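Tromcombe takes up one end of a shared workshop, and its arm project has been on the bench there since November. Chaltu Seyoum wrote the motion code. Riaan Hendricks handles wiring and whatever goes on the end of the arm.

The arm was bought used, without its original controller. Hendricks rebuilt the harness first.

"Every connector got a tag before I unplugged it," he said. "I lost a whole Wednesday on the first one because two plugs were keyed the same and I trusted the color of the wire." 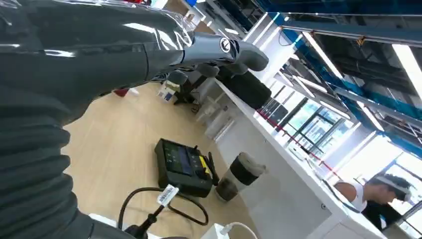 The controller they ended up with runs Nirnance, Seyoum's own motion code. It sends position targets at 100 Hz and drops to a hold if 11 in a row go missing. Earlier versions held after two.

"Two was too strict," Seyoum said. "The arm froze every time the laptop decided to write a log. I moved logging to its own thread and raised the limit. Both changes helped, and I can't tell you which helped more."

Her longest unattended test ran to roughly 3,000 cycles before a set screw in the wrist backed out. Hendricks put in thread locker and started over.

Grip has been the slower problem. The fingers they have now mark polished parts, and softer pads peel at the corners. Hendricks has gone through several coverings and keeps notes on each. Clear plastic wrapped over the black gripper is one of them -- cheap, quick to replace, and poor on anything with oil on it. "Metal parts slide in it if you close slowly," he said. "Close fast and you overshoot. I want a force reading at the finger, and at the moment I have motor current, which is mostly friction."
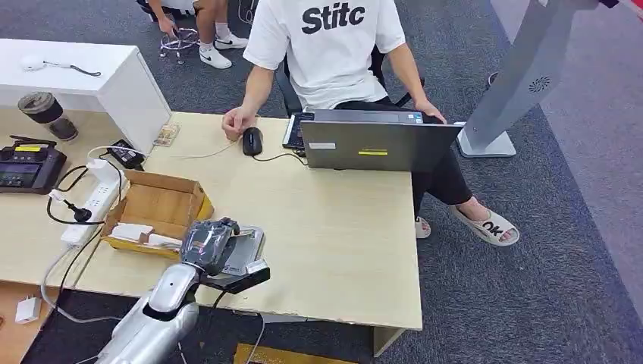 Seyoum would rather fix calibration first. The camera module sits on the arm under the gripper, so any play in its bracket shows up as an offset at the part. She recalibrates after each tool change and would like to do it less often. Mahlet Tefera, who shares the workshop, has offered to machine a stiffer bracket.

"Then we do the wrist again," Hendricks said. "The new bracket moves the cable exit."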